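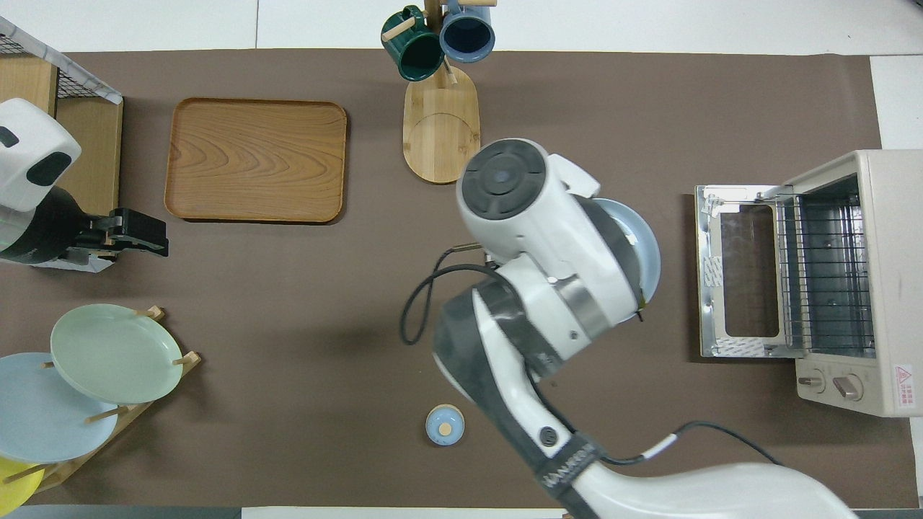
A mug tree with two mugs, an empty wooden serving tray and a pale blue plate.

On Keeping Crockery in the Open
By Thilini Biswas
2021-02-28

The shared kitchen at Grevero serves 68 residents, and its closed cupboards have long been regarded as a sign of good order. This essay takes the opposite view. Everyday crockery should be kept where it can be seen and reached, and the mug tree deserves a permanent place on the counter.

A closed cupboard encourages accumulation. At the last review of the Grevero kitchen, 20 mugs were found behind the stockpots, and several residents had bought new ones in the meantime. A mug tree sets a limit by its number of pegs. When every peg is taken, the household must decide what to keep.

The serving tray should be judged by the same standard. It is often stored upright behind other things and forgotten until guests arrive. Left flat and empty within reach, it is ready to carry plates to the table and bring them back again.

Critics raise the matter of dust, and the objection is fair. Open storage suits only those items that are used and washed daily - a mug that hangs for a month belongs elsewhere. Plates are a harder case, and this author would still keep the larger stacks behind a door.

Residents of the Urico building adopted open storage in February. Their kitchen rules now run to a single page, with one line reserved for the mug tree.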